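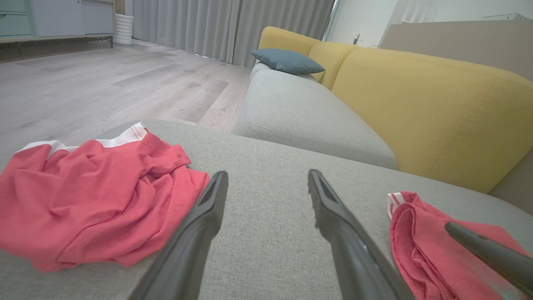 One of the testers at our Trovville site asked whether Tivden was a grasping model with a planner bolted on, or a planner that happens to know about cloth. Great question, and it comes up so often that it gets the top spot! It's a planner first. Tivden decides what to try next, hands a target to whatever grasp model you've plugged in, and then checks whether the world changed the way it hoped.

# Tivden FAQ

## Basics

**What does Tivden run on?**

Any Linux machine that can talk to your arm's driver. We develop against the Bestton controller and test every release on it, but the driver layer is thin and people have ported it in an afternoon (a long afternoon, okay).

**Do I need a GPU?**

For planning, no. For the bundled cloth segmenter, yes, unless you can live with one mask every few seconds. Plenty of people do that while they're getting set up.

**What is Naidu?**

The log viewer. It used to be a separate repo and now ships in `tools/naidu`. It lines up wrist camera frames, joint states and planner decisions on one timeline, and you can scrub through all of them together. I love this thing. Please try it before you file a bug – half the time the answer is sitting right there in the decision track.

## Perception

**Why does the segmenter merge two garments of the same color?**

Color carries a lot of weight in the default model. Two red-pink pieces on one gray sofa seat, both with a striped white waistband, are a good test of it. With bare upholstery between them you should get two masks. If you get one, lower `merge_radius` to 9 and turn on `use_edges`, which lets trim and waistbands count as boundaries.

**My own gripper fingers keep showing up as obstacles!**

Run `tivden mask-self` once with the fingers open and once with them closed. Dark fingers over gray fabric are the hard case, so add a third pass at half open if you work on sofas or office chairs. Redo it whenever you change fingertips.

**Can it tell shorts from underwear when they're bunched up?**

Not reliably. The planner treats both as `small_cloth` until it has a better view, and that's fine for picking. Sorting by type needs a second look after the lift, see `examples/regrasp_and_classify`.

## Control

**The fingers stop above the cloth and never close. What's wrong?**

Usually `contact_height`. Soft seats give under pressure, and the default was tuned on tables. Drop it by 2 mm at a time. If the log says `WAIT_DEPTH`, the depth stream is stale and the controller is holding on purpose.

**How fast is the control loop?**

The planner ticks every 16 ms. Force checks run inside the controller and don't wait for it.

## Data and tests

**Is there a sample set?**

Yes! 387 short recordings, of which 167 are on soft furniture. Fetch them with `tivden get-samples` and open any of them in Naidu.

**Can I send you mine?**

Please do. Failed grasps are very welcome, especially knits and anything with elastic. Trim the clip to one attempt and include your config file.

**When does folding arrive?**

A first version is in the `fold-dev` branch. It handles towels and is pretty hopeless with sleeves so far. The next merge is planned for May.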